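Worisside parish library opens its doors again after the repair of the roof

The parish library of Worisside is open again since the first week of July, after the roof over the reading room was repaired and the shelves were put back in their places. The library holds 2,109 books on the lives of the saints, prayer and the history of the Church, and most of them can once more be borrowed without an appointment.

The work took longer than the parish had expected. When the builders removed the old tiles, they found that two beams had become soft and had to be replaced. During this time the books were kept in the hall of the Prandon convent, where the sisters gave two dry rooms for the purpose and asked for no rent.

Elínborg Bjarnason, who has been the librarian for nine years, said that the removal gave her an occasion she had long wished for. "When the books stand on the shelf, one does not look at them," she said. "When you must carry each one down the stairs in your arms, you read the title, and then you open it, and then it is already evening."

In this way she found a number of books that were not in the catalogue. Among them was a small volume of meditations on a holy death, printed for the use of the sick, with the names of its former owners written inside the cover. The last name is that of a Father Doucet, who served the parish before the war and is buried near the north wall of the church. The book was read aloud at the bedside of the dying, and several pages have small pencil marks where the reader was to stop for a prayer.

The catalogue is now being written anew. So far 1,456 titles have been entered, and the remainder should be ready before Advent. Books which are not yet in the new catalogue can be read in the room but cannot be taken home. 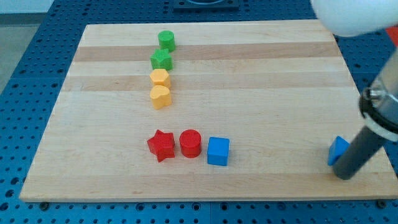 Toy blocks in green, yellow-orange, red and blue on a wooden board.

The first public evening took place last week, when about 183 people came for Vespers and afterwards for a talk in the reading room. As there are chairs for far fewer, many guests stood in the corridor and the doors were left open so that they could hear.

The talk was given by Mrs Bjarnason herself and concerned the young saints, those who died before they had finished their studies or entered into any office. She spoke of the letters that such persons left behind, which are often quite ordinary — they ask for warm stockings, they complain about Latin, they send greetings to a younger brother. In her opinion it is a pity that the older biographies removed these passages. "The writers were afraid that the reader would think less of the saint," she said. "I think more of him, when I know that he also had cold feet."

After the talk a blessing was given to the new reading table, a gift from the Ramier family in memory of their mother, who borrowed books from the library until the last month of her life.

Three further evenings are planned for the autumn. The first will deal with the spiritual letters of religious women, the second with the custom of reading aloud at meals in monasteries, and the third with prayers for the dead in country parishes. All of them begin at 7.30 pm, after the evening Mass, and entrance is free. A basket for gifts towards the cost of the roof will stand by the door.

The library is open in the mornings after Mass until noon, and on Sundays for one hour after the last Mass. Readers who still have books from before the closing are kindly asked to bring them back, also if they are very late. No fine will be taken. Old reader's cards remain valid, and new ones can be obtained at the parish office.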